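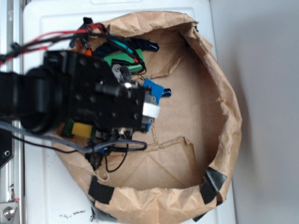
Brown paper bag with the top rolled down

My posts in the Clukurlow town group keep getting hidden – is it political?

I run a small page about local council stuff on Anden. Since December, 3 of my posts about the Bomcombe road vote have been marked "limited reach" and one vanished completely. My neighbor posts for the other side and hers are all still up! I don't want to go around yelling censorship if there's a boring explanation. Has anyone gotten a straight answer out of support? 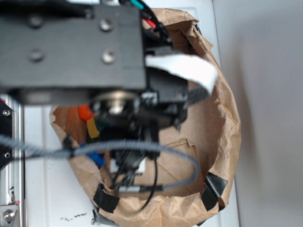
Euan Galbraith: Same thing hit me during the school board race, and I was on the opposite side from you, I'm guessing. Mine were limited for 10 days. Go to Account, then Post Status, and look for the reason code. A 13 means people reported it, a 2 means the link got flagged. Mine was a 2 – I'd used a link shortener.
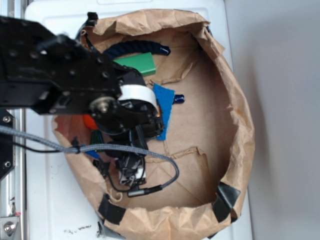
I took the short link out, pasted the full address and asked for a review. It was back up the next morning. The one that vanished might be a group moderator's doing, and Anden support won't touch those, so you'd have to message the mods.

Second answer: they're all biased, just move to Campos like I did. Way fewer people there but whatever
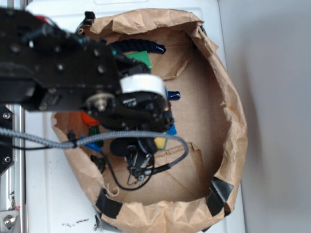 Does asking for a review hide the post while they look at it?

Mine stayed visible the whole time, with the same limited reach as before.

Related questions
Can a group mod delete my post without telling me?
How to label a political ad on Anden
Page stuck in review before an election
Moving followers from Anden to Campos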